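Search this forum Go Advanced
Print this page | E-mail this thread

Folding jersey tees, sleeves in or out?

gatetti_3311
Sleeves in first, then thirds. Contrast sleeves crease at the seam otherwise.

wamau365
Disagree. Halves lengthwise, sleeves stacked. Fewer creases across the colour join.

gatetti_3311
Halves puts a line down the chest.

sunlow1942
Surface matters more. Fabric-covered bench grips, laminate slides.

wamau365
Agreed on the bench. Mine's grey fabric.

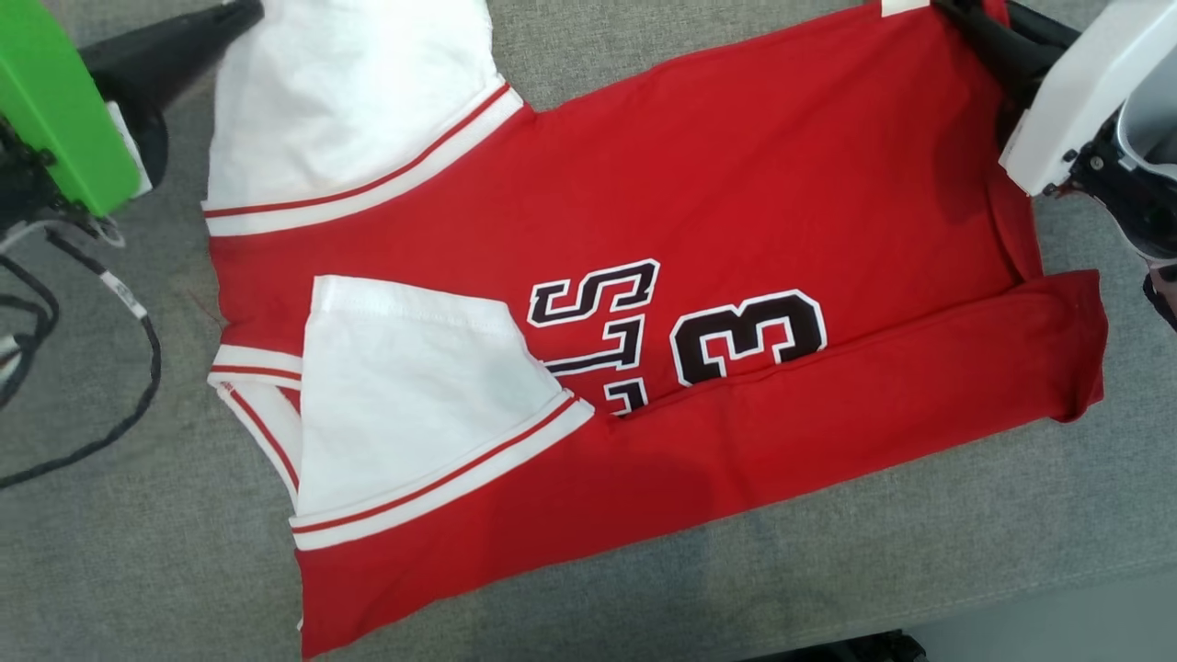

Red jersey tee, white sleeves, part folded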